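Parquet ancien : poncer avant ou après avoir refait les joints ?

Rénovation intérieure > Sols et escaliers

Posté par Marlene Mendonça le 1 mai 2018

Bonjour à tous,

Nous avons acheté une petite maison de ville construite en 1886. Dans la pièce du haut, sous une moquette collée, il y a un parquet en chêne à lames larges, posé sur lambourdes. J'ai retiré la moquette et la plus grosse partie de la colle au grattoir. Les lames sont saines dans l'ensemble, sauf 7 qui sont abîmées du côté de la cheminée et que je compte remplacer.

Mon problème, ce sont les joints. Il y a des jours entre les lames, larges par endroits, et on sent un courant d'air quand on marche pieds nus. Je voudrais les reboucher avec un mélange de poussière de ponçage et de liant. Un voisin me dit de poncer d'abord entièrement, puis de reboucher, puis de vitrifier. Le vendeur du magasin m'a dit l'inverse : reboucher d'abord et poncer tout ensuite. Qui a raison ?

Autre point : j'ai un devis à 3000 euros pour le ponçage et la finition, sans le remplacement des lames. La pièce fait 17 mètres carrés. Cela me paraît cher. Est-ce que la location d'une ponceuse à bande est à la portée d'une débutante ?

Merci d'avance pour vos réponses.

Waqas Shaikh

Bonjour Marlene,

Les deux ont un peu raison. L'ordre habituel est le suivant : on remplace les lames, on enfonce les clous au chasse-clou, on fait un premier passage au gros grain, on rebouche, puis on termine avec le grain moyen et le grain fin. Le rebouchage se fait donc entre deux ponçages. Il vous faut de la poussière du même bois pour faire la pâte, et cette poussière, vous l'obtenez avec le deuxième passage, pas avec le premier. La poussière du gros grain contient l'ancienne cire et des restes de colle, elle donne des joints gris foncé.

Pour les joints larges, je déconseille la pâte. Sur un parquet cloué sur lambourdes, les lames bougent entre l'hiver et l'été. Un joint épais en pâte se fissure dès la première saison de chauffage et part en miettes à l'aspirateur. J'ai fait cette erreur dans mon couloir – en décembre, il y avait des morceaux partout.

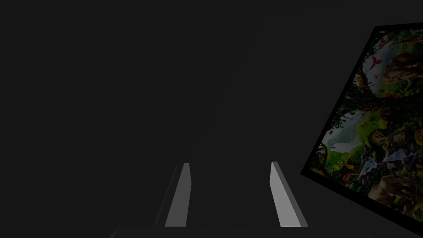

Il vaut mieux garder la pâte pour les joints fins et mettre des flipots dans les autres. Ce sont de petites languettes de bois, légèrement coniques, qu'on encolle d'un seul côté et qu'on enfonce au maillet avec une cale. On les laisse dépasser un peu et on les arase au ciseau ou au rabot après séchage, avant de passer la machine. En collant d'un seul côté, la lame voisine reste libre de travailler. C'est long, mais cela tient des années.

J'ai acheté les miens chez Gikholm, en chêne, vendus par bottes. Vérifiez la largeur avant de commander, il m'en est resté la moitié parce que j'avais mesuré en été.

Pour la ponceuse à bande, c'est faisable si la pièce est dégagée. Il faut toujours avancer ou reculer quand la bande touche le bois. Si vous vous arrêtez, elle creuse, et on voit la vague à contre-jour une fois le vernis posé. Commencez dans l'angle le moins visible. Prenez aussi une bordureuse pour le pourtour, et demandez à la location combien de bandes de chaque grain sont reprises si vous ne les utilisez pas.

Avant tout cela, repassez le grattoir sur les restes de colle. Elle fond avec la chaleur et encrasse une bande en quelques minutes. Compte tenu de l'âge de la maison, faites aussi vérifier la colle et les peintures des plinthes avant de faire de la poussière.

Nipon Chaiyaporn

moi j'ai tout rebouché avec de la ficelle de lin enfoncée au couteau de peintre, pas de pâte pas de flipots. teintée au brou de noix avant. ça coupe bien le courant d'air et ça s'enlève si on veut. par contre à faire APRÈS le ponçage, sinon la machine arrache tout

pour le prix aucune idée, ça dépend où vous êtes

Montri Thaweesak

Bonjour,

Je suis d'accord avec Waqas sur l'ordre, un peu moins sur la machine. Pour une première fois, je prendrais une ponceuse vibrante à grand plateau. Elle est plus lente, il faut compter plus d'abrasifs, mais elle ne creuse pas. Sur des lames tuilées, en revanche, elle n'enlève pas grand-chose et il faut revenir à la bande. Posez une règle en travers de quelques lames pour voir où vous en êtes.

Concernant le devis, demandez le détail. Une petite surface revient toujours plus cher au mètre carré : le déplacement, la protection et les temps de séchage sont les mêmes que pour un grand séjour. Regardez si le rebouchage des joints est compris et combien de couches de finition sont prévues. J'avais reçu deux devis très différents, l'un avec un vernis en deux couches et l'autre avec une huile dure en trois couches et égrenage entre chaque. On ne pouvait pas les comparer.

Si vous choisissez l'huile, faites un essai au dos d'une des lames que vous remplacez. Le chêne ancien fonce beaucoup – chez moi, la teinte « naturel » de Sanduter a donné un brun assez soutenu.

Marlene Mendonça

Merci à tous les trois. J'ai posé la règle : les lames sont assez plates, sauf deux rangées près de la fenêtre. Je vais donc louer la vibrante et mettre des flipots dans les joints larges. J'ai redemandé le détail du devis, le rebouchage n'était pas compris. Je fais l'essai d'huile cette semaine.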